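Bench Notes > Diary > March

March, by Achilleas Lambrakis

Kettle on at half past six, and a good thing too, as the Lulden cell had sulked all night and I wanted tea in me before I opened the guard. The left finger had worked itself a hair proud again (same screw, same as at Herville!), so off it came, a wipe, a dab of threadlocker, and back on with the little Presby driver I love more than is sensible. Then I re-taught the wrist camera its height over the shoebox and set the exposure down a notch, or thought I did.

Black knit is a trial for it, poor thing, all that dark weave against tan cardboard, and I've asked for a lamp more than once.
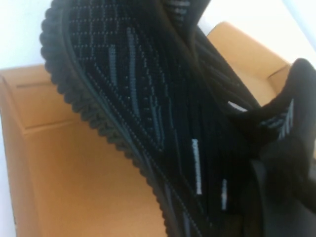
The cycle counter read 1,791 when I signed the sheet, so the pads are due a change at the next service, and I must ring Kourkoulas about a spare pair before they shut for lunch. I'll have another go at the exposure after that. Grey drizzle all the way home, and I forgot the milk.

Contact | © Achilleas Lambrakis | Back to top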